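The Rillham Ferry

The last ferry to Rillham left at 7:05, and Asabe Ajayi missed it by the length of the parking lot. She stood at the chain with her bag over her shoulder and watched it back away from the dock. A deckhand coiled a rope and didn't look up.

She went back to the ticket window. Ettore Sorrentino was closing out the drawer. He had sold tickets there when she was in grade school, and he had the same green cardigan on, or one just like it.

"Next one's at six in the morning," he said.

"I know when it is."

"You're Grace's girl."

"I am."

He finished with the quarters before he said anything else. Then he told her he was sorry about her mother, and she thanked him. She had said thank you so often that week that she no longer heard it.

The house was sold. The papers were in her bag, signed everywhere except the one page that had to be signed on the island, in front of Aldo Donati, who was the only notary over there and who left for his sister's place every weekend. The page was dated Fri 10 July. If she wasn't in his office by nine, the buyers could walk.

"Six gets you there at seven-thirty," Ettore said. "You've got plenty of time."

"Then I guess I need a room."

There was one place, Russo, over the bakery. It had been a restaurant once and had kept the name. The woman at the desk was Rosario Cirillo, who had been two years ahead of Asabe in school and had once pushed her off the dock in April. Neither of them brought it up. Rosario gave her the key to the back room and told her the hot water took a while.

Asabe lay on the bed in her clothes. The ovens started below a little after midnight, and the floor got warm. She took out the papers and read them again. 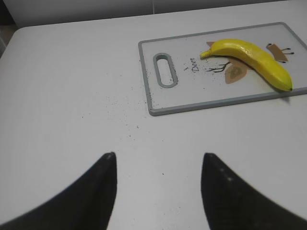 The buyers were a couple from Clostisska. They had come over once, in September, when her mother was still living there, and had walked through the rooms with their hands behind their backs. Her mother made them coffee. She told them the roof was good and the cellar wasn't, and that the plum tree only gave fruit every other year. Afterward she called Asabe and said they seemed all right, but the husband hadn't finished his cup.

There had been another offer. Yiğit Uysal, who fixed boats and rented the shed at the bottom of the yard, had written a letter with a number in it. The number was too low - Asabe's lawyer had laughed out loud on the phone. She still had the letter. It said he would keep the tree and that she could come for the plums.

At four she gave up on sleeping and went down the back stairs. Rosario was in the bakery kitchen with flour up to her elbows. She pointed at a stool with her chin.

"You do this too?" Asabe asked.

"Desk at night, bread in the morning. I sleep in the afternoon." Rosario cut a roll in half and buttered it and slid it across. "Is it true they're going to tear it down?"

"Who says that?"

"Everyone. They had a man out from Rarnport to measure."

Asabe ate the roll. It was too hot and she ate it anyway. She tried to think if the couple had ever said they would live in the house. They had asked about the lot lines. They had asked how deep the well was.

"I shouldn't have pushed you off the dock," Rosario said.

"It was cold."

"I know it was. I had to jump in after you."

Asabe had forgotten that part. She wiped her fingers on her skirt and asked what she owed for the room. Rosario said they could settle up when she came back through.

It was getting light when she walked down to the water. The chain was off. Ettore sold her a ticket and asked if she wanted the return, and she said she'd leave it open. On board she sat inside by the heater and took out Yiğit's letter. His phone number was at the bottom, in pencil. It was ten to six. She figured a man who worked on boats would be up.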